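Home | Galleries | Bedding | Knitwear | Older pages | Contact

Bedroom at Pleven, folding day

Gallery updated 08/11/2019

The upstairs room at Pleven gets its bedding and knitwear sorted twice a year, once in May and once before the cold weather. The bed is where most of the folding is done, as the chest of drawers on the landing is too narrow for anything wider than a shirt. Knits go flat on the bed, sleeves in first, then the sides, then up from the hem. Thin cotton things are folded in thirds and stood on edge in the Javano boxes, 12 to a box. Heavy knits are stacked no more than eight high.

The bedsheet is pink. T-shirts and shorts are left for the end of the day.
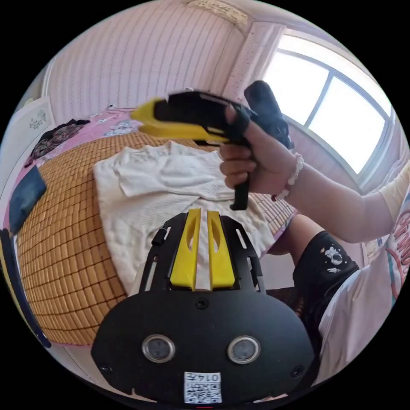 White crumpled top with a mesh-like knit, on the bamboo mat. 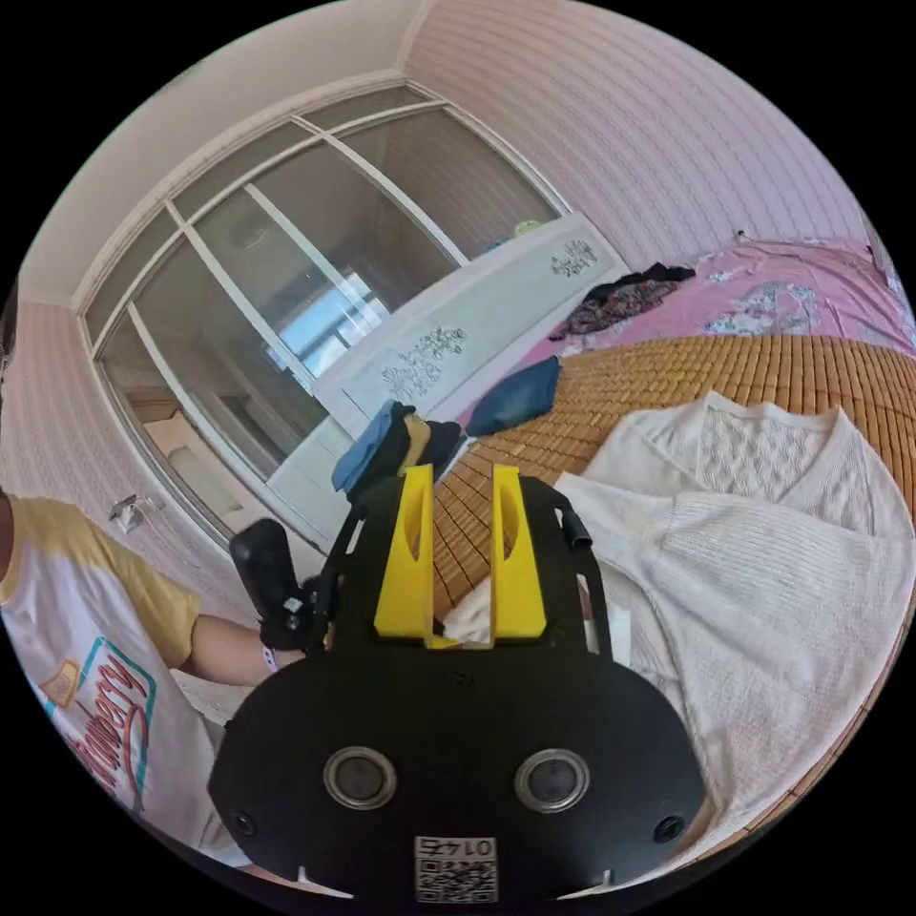 Muthu Thevar wrote in to say that bamboo mats should be wiped along the tiles and left to air before any wool is put on them, and that "a rough tile edge will pull a stitch faster than a hanger will." He goes over his with a damp cloth and leaves it 35 minutes by an open window. He also disagrees with folding openwork knits in thirds and prefers to roll them around a cotton towel, so the pattern isn't creased across the chest.

We have tried rolling on two cardigans and will see how they look in May. The rolled ones take up more of the box, so the Jundel shelf may have to be moved down a notch.

Next gallery: blankets and pillowcases, Rivadeneyra house.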